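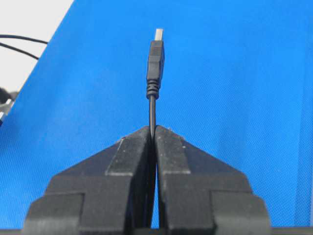 By Carola Hinrichs

My household watches a lot of films at home, and over the years we have developed strong opinions about how to do it. Most of them concern snacks and who is allowed to talk. A few are useful, so I've written them down.

Start with the room. You don't need blackout curtains. You need to deal with the one lamp that reflects in the screen, and you will only find out which lamp it is during the first night scene, when half the cast vanishes and your own bookshelf appears in their place. Put on something gloomy before the guests come, sit in every seat, and turn off whatever you can see. A small lamp behind the TV is kinder to the eyes than total darkness, and people can find the bathroom without stepping in the dip.

If you can't hear the dialogue, look in the sound menu before you blame the actors. Ours had been on a setting called "Stadium" for most of a year. Switch it to "Speech" or "Clear Voice" or whatever your set calls it, and turn the bass down. Pull the speaker to the front edge of the shelf, too. Sound that has to climb over a row of ornaments arrives tired.

Subtitles are not a defeat. My friend Henrike Stüber held out against them until we watched a very mumbly submarine picture together, and now she has them on for the cooking shows.

Popcorn: a heavy pot, three tablespoons of oil, three kernels. Put the lid on and wait for all three to pop, then take the pot off the heat, add half a cup of corn and count to 30. Back on the burner it goes, with the lid open a crack to let the steam out. Salt it while it's hot and use fine salt, as the coarse kind slides straight to the bottom and waits there for the last person. Butter goes on in two rounds with a good shake in between. If you are wearing a nice sweater, change it now.

Anything that crackles should be out of its bag before the opening titles. I keep a stack of cloth-lined bowls for this. You may think you can open a bag of chips slowly and quietly. You can't, and doing it slowly only makes it last longer.

Dog movies need their own preparation. Somebody in the room will want to know whether the dog lives. Look it up beforehand, tell that person in the kitchen, and say nothing to the others. Tissues go on the coffee table before the film starts, where everyone can pretend they're for the popcorn. If you have a dog of your own, expect it to bark at the doorbell in the second act and then sleep through its colleague's finest hour.

Pick the film the day before. We once spent an entire evening going through trailers and went to bed having seen 20 beginnings. The rule now is that one person brings two titles, the rest vote, and a tie goes to the shorter one.

For butter on the couch, blot it, cover the spot with cornstarch and leave it overnight. Vacuum in the morning, then dab on a drop of dish soap in warm water. Try it first on a bit that doesn't show. For butter on the remote, a barely damp cloth, batteries out.

More tips
Getting candle wax out of a tablecloth
Five things to do with stale popcorn
How to fold a blanket that two people are fighting over
Storing old DVDs without the cases
Quieting a squeaky recliner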